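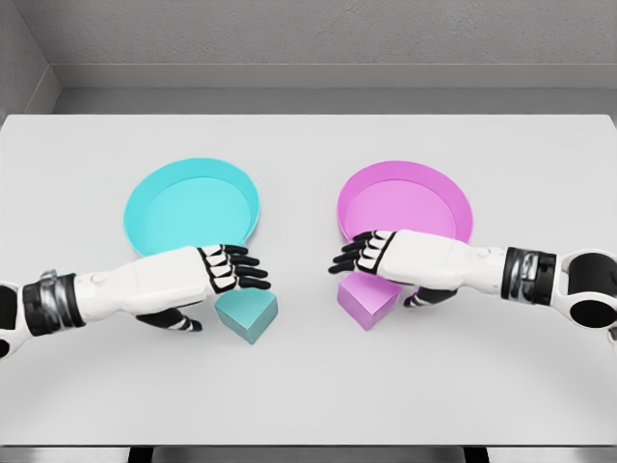 Vol. 19, p. 71

Magenta

Magenta is the purplish red that sits between red and blue on the color wheel, and I'll admit up front that it's my favorite entry in this whole set. I've been pestering the editors to let me write it since we finished Indigo (see Vol. 14), so bear with me if I run on a bit!

The odd thing about magenta is that it has no wavelength of its own. You can point to a spot in a rainbow and say that's green, or that's orange, but you can hunt all day and you won't find magenta in there. Your eye sees it when the cells that respond to long (reddish) light and the ones that respond to short (bluish) light are both busy and the middle ones are mostly quiet. The brain takes that mix and gives you a color for it. Some people like to say magenta "isn't real" for this reason, and I think that's a bit mean – brown isn't in the rainbow either, and I've never heard anyone complain about brown.

Name and history

The name comes from a town in northern Italy, where a battle was fought in 1859. A new dye made from aniline had come onto the market under the name fuchsine, after the fuchsia flower, and it was soon being sold as magenta too. It was bright and it took well on silk and wool, and dressmakers couldn't get enough of it. Before that, a strong purplish red usually meant insects, roots or shellfish, and quite a lot of patience.

Use in printing

If you've ever changed the cartridges in a home printer, you've met magenta with its usual partners, cyan, yellow and black. Magenta ink soaks up green light and bounces back red and blue. Lay it over yellow and you get red, lay it over cyan and you get blue. I learned this the messy way in my first job, at a small print shop called Rudard, where Mogens Riis had me wash the rollers between colors. I once left a streak of magenta in the yellow unit and we ran a whole batch of peach-colored daffodils for a seed catalog. Mogens kept one over his desk.

Printer's magenta is a duller, redder thing than the one on your screen. A screen makes it by running red and blue at full strength with green switched off, and no ordinary ink can quite match that glow. Photographers find this out the first time they send a neon sign to the printer.

Magenta and fuchsia

On the web the two names stand for exactly the same color. Gardeners and paint makers go their own way, and I own two tubes of "magenta" gouache that look nothing alike.

See also: Aniline dyes; Cyan; Halftone; Purple, line of.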